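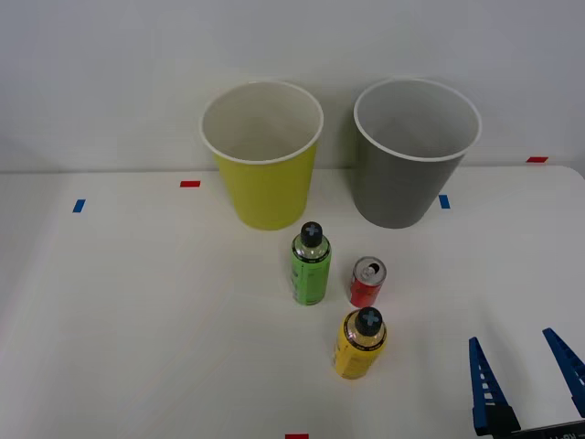

Home Meetings Agendas Minutes Archive Contact

STURDEN DISTRICT LIBRARY
BOARD OF TRUSTEES
Minutes of the Regular Meeting, Jul 23, 2020
Meeting Room 2, Sturden Branch

1. Call to Order

The Chair called the meeting to order at 6:00 p.m. A quorum was present. The Director, the Head of Youth Services, and the Facilities Manager attended for staff. Two representatives of Asard, the robotics training workshop in Anthorpe, attended for item 5.

2. Approval of Agenda

The agenda was approved with one change: the roof report was moved from item 4 to item 6 to let the Asard representatives leave early.

3. Minutes of the Previous Meeting

Page 2 was corrected to read "north entrance" in place of "main entrance." The minutes were approved as corrected.

4. Public Comment

One resident of Espinoza Street asked when the outside book return would be emptied on Saturdays again. The Director replied that Saturday service had resumed the previous week and that a notice would go on the door. A second resident spoke in favor of longer evening hours. No action was taken.

5. Visit to Asard and Proposed Open Day

5.1 Report on the visit. The Head of Youth Services reported on the staff visit to the Asard workshop. The group watched a demonstration of tabletop sorting, in which a robot arm with a two-finger gripper is asked to take drink containers from a white table and place them in paper cups or on marked spots. The items used were a green bottle, a yellow bottle, and a small red can, with a yellow cup and a gray cup standing behind them. Strips of red and blue tape were on the tabletop. Staff watched six runs. In four of these the arm completed the task as asked. In one it let go of the can too early, and in one the operator stopped the arm and started over.

5.2 Discussion. A trustee asked why a bottle would be placed in a cup. The Asard representatives answered that a cup gives a clear target and that visitors can judge the result from several feet away. They added that the bottles can also be set down beside the cup of the matching color, and that younger children usually prefer that version.

A trustee asked whether the arm could be run safely in a public building. The representatives stated that the table would stand behind a rope line, that an operator would be at the controls whenever the arm was powered, and that no visitor would handle objects while it was moving. The Facilities Manager asked for the weight of the table and arm in writing. The representatives agreed to send it before the next meeting.

The Head of Youth Services noted that the gripper fingers had drawn the most questions from staff. The fingers have an open, ladder-like form, and several staff members asked whether they could bend. The representatives offered to bring a spare pair for visitors to hold, kept apart from the working table.

A trustee asked that sealed or empty containers be used, given the new carpet in the community room. The can used at the workshop had its tab open. The representatives agreed that all containers brought to the library would be empty and rinsed.

5.3 Date and attendance. The Director proposed a Saturday in December. Attendance in the room would be held to 50 people at any one time, with timed entry slips given out at the front desk. The Director noted that attendance limits in force at that time would apply if they were lower.

5.4 Cost. Asard's written quote for transport, setup, and one operator is $1,524. The Director recommended payment from the programs line. A trustee asked whether a half day would cost less. The representatives said that transport made up most of the charge and that a half day would lower it very little.

5.5 Motion. It was moved and seconded to approve an open day with Asard in December at a cost not to exceed $1,524, subject to review of the floor load by the Facilities Manager. The motion carried, with one trustee opposed. The trustee opposed asked that the minutes show a preference for spending the amount on the summer reading program.

The Asard representatives left the meeting at 6:50 p.m.

6. Facilities Report

The Facilities Manager reported that the leak above the periodicals shelves had been patched and that the stained ceiling tiles were on order. The contractor will return to inspect the flashing on the east side. The elevator inspection certificate has been renewed and posted.

7. Director's Report

The written report was received. The Director added that curbside pickup would continue on its present schedule and that the part-time circulation position had been posted.

8. Action Items

Asard: send weight of table and arm to Facilities Manager.
Facilities Manager: report on floor load, community room.
Head of Youth Services: draft entry slip and room plan.
Director: prepare agreement for the Chair's signature.

9. Adjournment

The meeting was adjourned at 7:25 p.m.

Respectfully submitted,
Secretary to the Board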